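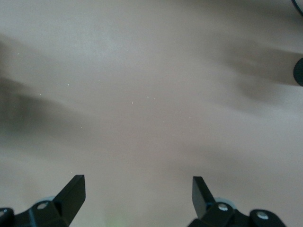 *Small white specks on a smooth, pale surface.*

**To:** Corina Buzatu, Singhal Fund
**From:** Edvin Fagerlund, Grelberg Local History Room
**Date:** July 2, 2024
**Re:** Progress on the Kevham papers grant

## Summary

The Kevham papers are out of the old mill office and in our building. The first pass of sorting is finished. Cataloging is under way but behind the plan we sent you in February, mainly on account of the ledgers, which need more cleaning than we allowed for. Spending is within the budget. We are asking for one change, a move of money from shelving to supplies, described near the end.

## What the collection is

You have the original application, so I will keep this part short. Kevham was a box and carton maker that operated in Grelberg for most of the last century. When it closed, the office records stayed where they were, in a back room on the second floor of the mill. The new owner of the mill offered them to us on the condition that we collect everything and leave the room bare.

The papers are the usual business records: wage books, order books, letters in and out, insurance papers, and drawings for carton dies. There are also things we had not been told about, including two drawers of safety notices and a run of the employee newsletter that looks close to complete. The library in town has only scattered copies of the newsletter. People ask for it fairly often, usually to find a grandparent in a bowling team picture or a retirement notice.

## Work done this period

### The move

We hired a van for the move and did it over two days. The elevator at the mill was out of service, so everything came down the back stairs by hand. We had planned to keep the boxes in their original order and mostly did. The exception is the bottom row along the outside wall, where the cardboard had gone soft and some boxes gave way when lifted. The contents of those were put into plastic crates and tagged with the place they came from.

All of it went first to the garage behind our building and stayed there until each box had been looked at for mold and insects. Some letter files had old silverfish damage. We saw no live insects. Eleven volumes had mold and were bagged and kept apart. They are still apart.

### Sorting

The first pass is finished. Every box now has a number, a short description and a shelf location. The count came to 1247 folders and 131 bound volumes. The application had guessed at fewer volumes, because many were stacked behind a cabinet and could not be seen when we made our visit.

We also set aside duplicates. The company printed far more copies of its price lists than it mailed out. We are keeping three of each and have offered the rest to the state printing museum, who have not answered yet.

### Cleaning

Cleaning is the slow part. The mill office was above the cutting floor, and paper dust had worked its way into everything, including the inside pages of books that can't have been opened in decades. The loose letters clean up quickly with a soft brush. The ledgers do not. Each one has to be vacuumed along the top edge and spine through a screen, then opened and brushed at the gutter. Many have red leather labels that have turned to powder and come off on hands, sleeves and the next book over.

We tried doing the ledgers in one batch and stopped after the first week. The red powder was getting onto clean letters at the other end of the room. Ledgers are now done on separate days from everything else and the tables are wiped down before letters come back out. This costs time, but the letters are staying clean.

The wage books and order books are finished. The general ledgers are not, and neither are the insurance records.

### Cataloging

We are using Ako for the catalog, as planned. Setting it up took longer than expected. The default record is made for museum objects, with fields for height, width and condition, and has no good place for a folder that sits inside a box that sits inside a series. We ended up building our own template. A catalog from another local history group helped a great deal with this, and they let us copy their list of series names.

The letters are the first series going in. Each folder gets a title, a date range, the main correspondents and a line on contents. We decided against item-level records. A test on one drawer showed that listing every letter would use the whole grant on the correspondence alone, and most of the letters are routine orders. Where a folder holds something a researcher would want to find, we add a note. Examples so far are letters during the flood, the exchange with the railroad over the siding, and complaints about glue.

Names are a problem. The office staff spelled the same customer several ways, and the company itself changed its letterhead more often than it changed its name. We keep a running list of preferred forms and fix the records in batches at the end of each week.

### Newsletter

The newsletter has been put in date order and checked for gaps. The early years are whole. Three issues are missing from the later years and we have put a notice in the local paper asking for them. We have had two calls so far. One caller had an issue we already own, in better shape than ours, and gave it to us. The other has promised to look in an attic.

We would like to scan the newsletter at some point. It is outside this grant and I mention it only because several board members have asked whether you might consider a separate application.

## Public use

The collection isn't open to researchers yet, and we said in the application that it would not be during this phase. We have made two exceptions. A former employee's daughter needed proof of her father's years of work for a pension matter, and the wage books gave her what she needed. A surveyor also came to look at a site plan in connection with the mill parking lot.

We held one evening talk, with a table of price lists and carton samples. It was well attended and several former employees came. Four of them have agreed to look through the unlabeled photographs with us in the fall. I think this should be a priority. Most of the people in those pictures were given no names, and the ones who can name them are getting older.

## Problems and delays

**Ledgers.** Covered above. We are behind by something close to six weeks on this part. I don't expect to win that time back, but the remaining series are cleaner and should go at the planned pace.

**Moldy volumes.** The plan was to clean these ourselves. After reading up on it and asking a conservator at the university, I don't think we should. We have no fume hood and the room shares its air with the reading room. The conservator has given us a price to treat all of them off site. It fits in the contingency line, but takes up most of it.

**Humidity.** The storage room ran damp in late spring. We bought a dehumidifier out of our own funds and the readings have been steady since. Somebody has to empty the tank every day, including weekends, and we have a rota for it. A hose to the floor drain would be better and the landlord has been asked.

**Staffing.** Our part-time cataloger cut her hours in May for family reasons and expects to return to full hours in September. The unspent wages will carry over to the fall.

## Budget

Wages are under plan for the reason given above. The van and box costs came in slightly under. Supplies are over, nearly all of it for folders, gloves, vacuum filters and wrappers for the ledgers with failing labels. We didn't budget for wrappers at all.

Shelving is well under. The county records office was replacing its steel shelving and let us have the old units for the cost of hauling them. They are sturdy and the right depth for ledgers.

We would like your permission to move $2000 from shelving to supplies. There would be no change to the total. If you need this request as a separate letter, please tell me and I will send one.

A full statement with receipts is attached as a separate file.

## Plan for the next period

- Finish cleaning the general ledgers and the insurance records.
- Complete catalog records for the letters and begin the order books.
- Send the moldy volumes out for treatment, once you have confirmed you are content with that use of the contingency.
- Hold the photograph sessions with former employees.
- Get flat storage for the die drawings. They are still rolled and some won't open without humidifying first, so this may run into winter.
- Write the first draft of the finding aid.

## Questions for you

1. Can the shelving money be moved as described?
2. Is the off-site mold treatment acceptable under contingency?
3. The agreement asks for the Singhal Fund name on printed material. Does that include box labels? We have left it off those and put it on the talk flyer and the reading room sign.

I am in the office every weekday morning except Thursday, and you are welcome to visit whenever it suits you. Parking is easiest on the church side of the building.

Edvin Fagerlund
Grelberg Local History Room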